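Rothe Skincare: Frequently Asked Questions

Last updated January 28, 2021

Orders, ingredients and returns. If your question is missing from this page, use the contact form and we will reply within 2 working days.

Where are your products made?

All creams, balms and cleansers are made in our workroom in Lullstead. The glass jars and pump bottles are bought in. Gift boxes are packed at the same address.

What is the difference between the Dritalus and Trunolness ranges?

Dritalus is for dry and mature skin. It is richer, contains shea butter and comes mostly in jars. Trunolness is for oily and combination skin and comes in pump bottles. You can use a cleanser from one range with a moisturiser from the other.

Which range should I choose if my skin changes through the year?

Many customers use Dritalus in the colder months and move over to Trunolness in May or so. If your cheeks are dry and your forehead is oily, start with the Trunolness light cream and put a little Dritalus balm on the dry patches at night.

How long does a jar last?

A 50 ml face cream used morning and evening lasts most people two to three months. Use it within six months of opening. The batch number is printed on the base of the jar.

The cream has gone grainy. Is it safe?

Yes. Shea butter can form small grains if it gets warm and then cools slowly, for example on a windowsill. The grains melt on the skin. If the smell has changed as well, stop using it and send us the batch number.

Are your products suitable for sensitive skin?

The fragrance-free versions were made with sensitive skin in mind, but we can't promise that any product will suit everyone. Put a small amount on the inside of your elbow and leave it for 24 hours before using it on your face. If you are being treated for a skin condition, ask your doctor or pharmacist first.

Can I wear make-up over the face oil?

Yes, but give it five minutes to sink in and blot with a tissue. Two drops are enough under foundation. If your foundation is water-based and tends to separate, keep the oil for the evening and use the light cream during the day.

Do you test on animals?

No. We do not test finished products on animals and we ask our suppliers for a written statement on each ingredient.

Are the products vegan?

Everything in Trunolness is vegan. In Dritalus, the lip balm and the hand salve contain beeswax. The full ingredient list is on each product page.

Which plant oils do you use?

Mainly grapeseed, sunflower and sweet almond. Grapeseed oil is light and is the base of the Trunolness face oil and cleansing oil. Sweet almond oil is used in Dritalus only. If you have a nut allergy, please read the label carefully, as both ranges are made in the same room.
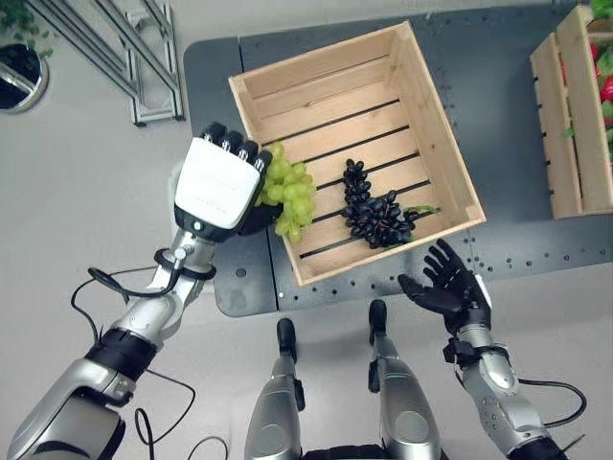

Green grapes and a slatted wooden crate.

How much is delivery?

Standard UK delivery is £3.50 and takes three to five working days. Orders over £40 are sent free of charge. We do not ship outside the UK at present.

Can I return something I have opened?

We can only take back unopened items, within 30 days of delivery. If a product has caused a reaction or arrived damaged, write to us with your order number and we will refund it.

Do you sell samples?

Yes. Each sample pot holds 5 ml and you can order up to five at a time. The lip balm is not available as a sample.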